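Kulesmont Retreat House: winter walk-round before the New Year weekends
Last updated: December 12, 2023
Print | E-mail

Checked by Shagufta Awan, with Talha Orakzai holding the torch. Comments are hers unless initialled.

Meditation room

Smoke alarm tested: YES. Loud. The evening group has been told it wasn't a bell.
Candles in glass holders, away from curtains: NO. Two were on the windowsill under the linen. Moved to the hearth. Please let them live there.
Fire door closes by itself: YES, once the gratitude jar stopped propping it open.
Floor cushions clear of heater: YES. TO: one has an old scorch mark, binned.

Sauna

Timer cuts out: YES, at 9 minutes as set.
Temperature limit: set to 90. Guests keep asking for more. Guests may keep asking.
Door opens outwards without a latch: YES.
Drinking water within reach: NO. There was a card about drinking water within reach. Jug ordered.

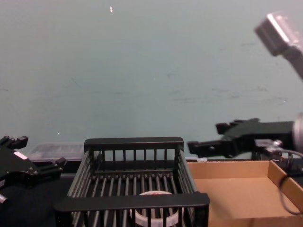
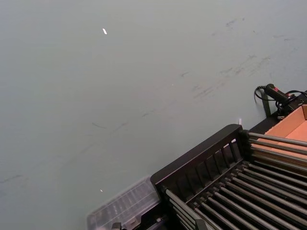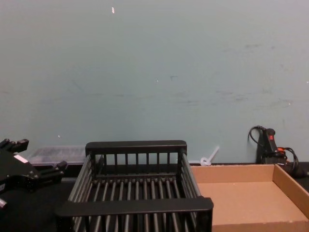
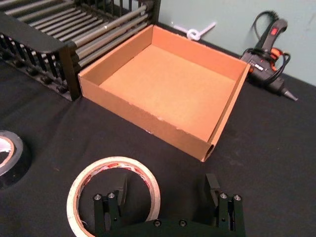

OUTDOORS AND COLD PLUNGE

Steps gritted: PARTLY. Top four done, then the bucket ran out. Tariq Abbasi to refill.
Handrail firm: NO. It moves if you lean on it, and people getting out of cold water do lean on it. Plunge closed until Tariq has had a look.
Nobody plunges alone: sign is up. It was behind the bay tree, so it is now up somewhere else.
Path lights: YES, except the one by the gate, reported in August and still resting.
Fire bowl: lid missing. Mudassar Paracha thinks it is at the Troltotau site. Troltotau thinks it is here.

Paperwork

First aid box in date: YES, apart from the eye wash.
Health forms: the new one asks for an "intention for the year" before it asks about heart trouble. Swap these round, please.
Emergency number by the phone: YES, under a poem. Poem moved.
Accident book: found. Last entry is a stubbed toe, with a drawing.

Open items go to Atif Farooqui. The plunge stays shut until he has signed for the handrail – a text with a thumbs-up doesn't count as signing.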